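Software for Manipulation, handout 4: sequencing a two-arm task
Notes by Thanasis Theodorakopoulos

The task for this block is moving plates between the sink and the dishwasher. Read the Esora planner guide before the lab, and bring your own copy of the task file.

The planner is a behaviour tree with one branch per arm. Each branch asks for a lock on a region before it moves: sink, counter edge or rack. If the lock is refused, the arm holds its pose and asks again on the next tick. The tree ticks at 20 Hz.

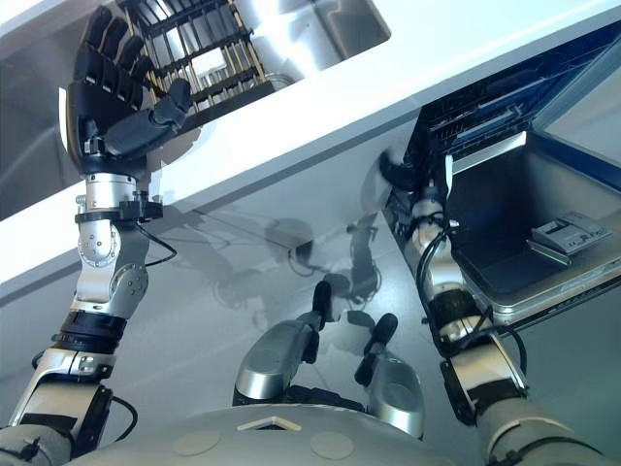
Keep the tick separate from the joint controller. The controller runs in its own process and must never wait for the tree. If a tick arrives late, the controller carries on with the last target it was given.

Locks cover space, but they say nothing about the objects. For that we use a plate table, with one row per plate and a state of free, held or placed. Only the perception node may write a pose to it.

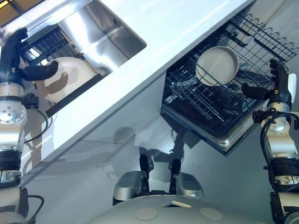
Perception fits a circle to each rim and reports a centre and a tilt. The fit is weakest where part of the rim is hidden. A plate in the sink with a thumb across its rim gives the fit less to work with than one standing face-on between the rack tines. Set the minimum visible arc per region, and reject any fit that falls below it.

A rejected fit does not clear the row. It keeps the old pose and raises the age counter, and the planner decides whether the pose is too old to use.
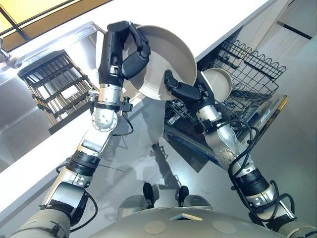 Handling a stale pose is part of the exercise. Replay log 205 with the age limit set to 4 ticks, then again with it switched off, and compare the two lock traces. Send questions about the log format to Eftychia Giannakopoulos.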